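Tarley adopts labeling standard for furnished rental inventories

14/05/2021

Tarley's housing office has published a technical standard for the inventories that landlords attach to leases on furnished rooms and apartments. The text sets out how movable items are to be listed, how they are to be marked, and what evidence is accepted when a tenant and a landlord disagree over a deposit. It applies to new leases signed in November or later. Leases already running keep their existing inventory until renewal.

The standard replaces a one-page form that had been in use with few changes since the city first registered furnished rentals. That form had a column for the item and a column for its condition, and nothing that tied a line on the page to a particular object. Two desk lamps of the same model could not be told apart on paper. The housing office handled 911 deposit disputes in the last full reporting period, and in 103 of them the file was closed without a finding, as neither side could show that the item in the room was the item on the list.

Under the new rules every movable item above a set replacement value must carry a mark. The mark can be printed, engraved or written by hand. It must be legible at arm's length, must stay on through ordinary cleaning, and must match an entry in the inventory character for character. Any script may be used, provided the same script appears in the lease document. An earlier draft had called for printed Latin characters only. That clause was withdrawn after landlords and tenant groups both pointed out that many households already mark their belongings by hand and in other languages.
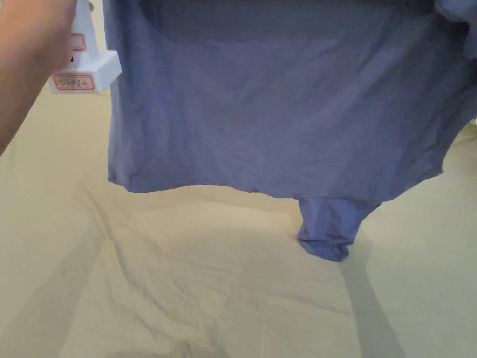
Handwritten labels are accepted under the standard in any script.

Adhesive labels may be paper or film. Paper labels are allowed on hard surfaces such as plastic, metal and sealed wood, and the text recommends a printed border so that a torn or lifted edge shows up at inspection. On items with more than one detachable part, each part takes its own label. Labels may not cover a manufacturer's rating plate, a safety notice or a ventilation opening. A label placed on a grip or handle is permitted but is classed as "exposed" and has to be checked at each yearly visit. Labels elsewhere on the item are checked only at move-in and move-out.

The pen is specified too. Ink must be pigment-based and dark on a light ground. The annex gives a rub test: the label is wiped with a damp white cloth, 40 strokes in one direction with light pressure, and the characters must remain readable afterward. The test is done on a spare label from the same sheet, so that the one on the item is left alone.

Prasetyo Wibisono drafted the annex for the housing office. He described the rub test as a compromise between a laboratory abrasion method, which few landlords could carry out, and no test at all. The number of strokes was chosen after trials on labels bought from ordinary stationery suppliers. Water-based felt pens failed early and with some consistency. Ballpoint results varied with the paper, and ballpoint has been left off the approved list for that reason.

Textiles are covered in a separate section and make up its longest part. Bedding, towels, curtains, throws and removable covers account for a large share of the entries in a typical furnished lease, and they are the hardest to mark. Adhesive labels are not accepted on cloth. The options are a woven tape sewn into a hem, a heat-sealed patch, or laundry marker on an existing care label. Where none of these is practical, the item may be listed by color, measured size and fiber content, with two photographs taken flat in daylight. Color must be given by a plain name and, if the landlord wishes, a reference number from any published chart.

Size is to be measured after the first wash. Cotton covers can shrink by enough to put them outside the tolerance, and under the old form this led to claims that a sheet or cover had been swapped for a smaller one. The tolerance is now wider along the length than across the width. An item that falls outside it is treated as unidentified, and the burden of proof moves to the party making the claim.

Bedrooms are to be listed as separate units even when the apartment is let to one household. The inventory is read clockwise from the door, and textiles are entered after furniture. Items stored inside other furniture are entered directly under it with an indented line. The office tried an alphabetical order in the first draft, but inspectors using it had to cross the room repeatedly, and a sequence by position proved faster in the pilot. 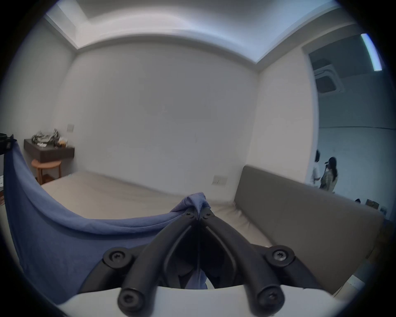

Aisyah Lumbantobing wrote in response to the consultation that the textile section asks too much of small landlords. A sewn tape on every pillowcase is in her view out of proportion to the value of the pillowcase, and she expects many owners to stop supplying bedding altogether. Her submission proposed that textiles be grouped by set, with one mark on the largest piece and a written count of the rest.

The office took up part of that proposal. Sets bought together and identical in color and fiber may now be listed on one line, and only the largest piece needs a mark. Curtains are excluded from grouping, on the ground that they are usually replaced singly. The change appears in section 11 of the final text.

Records may be kept on paper or electronically. Electronic inventories must export to a plain table without loss of the item marks, a condition that ruled out two of the systems submitted for review. Plavier, a lease-management package used by several of the larger agencies, passed after an update that stopped it from stripping non-Latin characters out of the item field. Ong, an agency with most of its rooms in the Levside district, ran the pilot in its own properties and has released its template for free use. The template follows the clockwise order and includes a blank line after each piece of furniture for stored items.

Ida Böttcher coordinated the pilot at Levside. The main difficulty there, she reported, was the time needed at move-in: a first inventory under the new format took longer than the old one in every apartment visited. Move-out inspections were shorter, and fewer of them ended in a request for a second visit. The office has not published timings and says that the pilot was too small to support a general figure.

Enforcement is limited. There is no fine for an incomplete inventory. A landlord who cannot produce a conforming one loses the right to deduct for missing items, though deductions for damage to the building itself are unaffected. Tenants have a set period after move-in to propose corrections in writing, and any correction left unanswered is taken as accepted. Marks added by a tenant to his or her own belongings have the same standing as the landlord's, as long as the items are entered in a tenant's schedule attached to the lease.

Kamarul Lumenta, who handles registrations at the housing office, said the blank forms and the annex can be collected at the front desk or requested by mail. Translations of the form are being prepared, and the label test sheet will be supplied with each printed copy. Questions on the textile section should be sent in writing to Retno Nugroho at the same office.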